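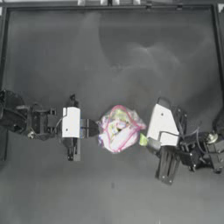
Notebook, Burkville workshop. February, 14.30. Entered by C. Clegg.

Equipment planning for the second two-arm cell. The present grippers are to be retained for bag handling. Replacement fingers are to be ordered from Mottram, 4 pairs, at a total of £102. B. Entwistle has asked that spare servo cables be placed on the same order.

The Wendel quotation for a further work surface and frame stands at £1,000, delivery excluded. Clesitz has not yet replied. No commitment is to be made until both prices are held in writing.

Lead time for fingers: 4 weeks. Resealable bags to be charged to consumables.

Outstanding: confirm delivery charge with Wendel. BE to action.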